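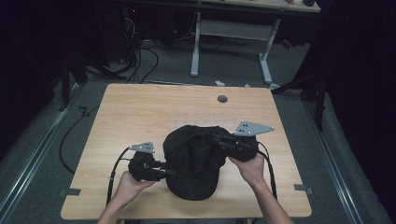 How do I store a baseball cap so the crown does not stay creased?

Put it crown up on a flat surface, push the dents out with your fingers from the inside, and fill it with a rolled T-shirt before it goes on the shelf.

Posted by nahom_w

Thank you. Mine is a black cotton one and I keep it folded in half in my work bag, with the back pushed into the front. After one winter there is a line across the top that does not go away.

Posted by Hubert49

Folding is the problem. I would also not leave it crown up, because then all the weight is on the brim and the brim becomes flat. Turn it over and let it rest on the top.

Posted by peninah.m

I don't agree with Hubert. If it rests on the top, a soft cap gets a dent exactly there. For stiff caps okay, but for soft ones crown up with something inside.

Posted by Hubert49

I have done it this way since I lived in Cavville and my caps are fine – but they are all the stiff kind, I admit.

Posted by wcuervo

For the old line you need steam. Hold it over the kettle for a short time, shape it with your hands, then leave it on a bowl overnight. Keep your fingers out of the steam, I was not careful in December and it hurt for days.

Posted by nahom_w

Does steam damage the brim? I think there is cardboard in mine, it is quite old.

Posted by wcuervo

If it is cardboard, steam only the crown and keep the brim dry. Mine is plastic inside so I did not worry.

Posted by peninah.m

And please stop folding it :) Clip it on the outside of the bag by the strap.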